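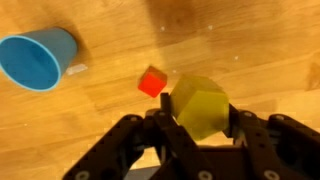
# Teaching a pick-and-place task with the Brala arm kit

The Brala is a small desktop arm sold by Derkham as a kit. It comes with a two-finger gripper, a wrist camera and a copy of Flumis, the program used to record and replay tasks. This tutorial covers the first real job most buyers try: picking up a cube and putting it somewhere else. It assumes the arm is already built, clamped down and passing its self-test.

I used a plain wooden tabletop, a blue plastic cup and two small cubes, one red and one yellow-green. The kit ships without any objects to practice on. Cubes are a good first choice because the fingers close flat against two sides.

## Before you start

You will need:

- the arm, with the gripper and wrist camera fitted
- the supplied power brick (a phone charger will not do)
- a computer with Flumis installed and a free USB port
- 2 or more light objects narrower than the open gripper
- the hex key from the kit's tool bag

Check the screws on the finger linkages with the hex key. They should be snug, and the fingers should still swing freely by hand with the power off. If one finger drags, back its joint screws out a quarter turn and try again.

## Step 1: Check the camera view

Open Flumis and click **Devices**, then **Wrist camera**. Both fingertips should be in view with clear table beyond them. If you can see only one, the camera bracket is twisted. Loosen it, turn it until the fingers sit evenly in the preview, and tighten it again.

The arm will throw a shadow over part of the table wherever you put your lamp. A soft shadow is fine. A hard-edged one confuses the color finder, so move a bright desk lamp back or point it at the ceiling.

## Step 2: Set the grip force

Go to **Gripper > Force**. The scale runs from 1 to 31. The default is 17, and that is more than a small cube needs. I set it to 4 and raised it one notch at a time until the cube stayed put when I tapped it with a pencil.

Soft or thin-walled items, such as a plastic cup, should be tried at the lowest setting first. The force is saved with each task, so you can keep a different value for each kind of object.

## Step 3: Record the pick

1. Place the object within easy reach of the arm. Leave a finger's width of space around it so the gripper can come down without hitting its neighbors.
2. Click **New task** and give it a name.
3. Press the button on the arm's base to release the motors. Support the arm with your other hand, as it will sag.
4. Guide the open gripper over the object and lower it until the fingers are on either side.
5. Click **Mark**, then **Close**. The fingers close at the force you set.
6. Raise the arm a little and click **Mark** again.

A cube that is turned at an angle can still be picked up, but the fingers may meet it near the corners. If it twists as they close, rotate the wrist to line up with two flat sides and record the step again.

## Step 4: Record the place

Guide the arm to the drop point and lower the object until it touches the table. Click **Mark**, then **Open**. Lift straight up before moving sideways, or a finger may catch the object and drag it along.

If you want to drop into a cup, stand it upright and mark the release point above the rim. Light cups tip over easily. A coin in the bottom helps, and so does a bit of double-sided tape.

## Step 5: Play it back

Set the speed slider to its lowest setting and click **Play**. Keep one hand near the stop button on the base. When the path looks right, raise the speed in small steps. I would leave it below half for anything near the table surface.

Madalena Nogueira, who wrote the Flumis manual, suggests saving a copy of each task before changing its speed. I agree. There is no undo for recorded points in the current version.

## If something goes wrong

**The gripper stops short of the object.** The clamp has probably shifted. Tighten it and run **Home** from the Devices menu.

**The color finder picks the wrong cube.** Click on the one you want in the camera preview, then narrow the color range. Two close shades may need to be moved farther apart.

**The fingers close but the object slips.** Wipe the fingertips and raise the force by one.

## Is the kit worth buying?

For learning, yes. The arm repeats a path well and the software is easy to follow. The weak point is the clamp, which needs checking before every session. The Nyanda clamp fits the same base plate and holds better, but you have to order it separately.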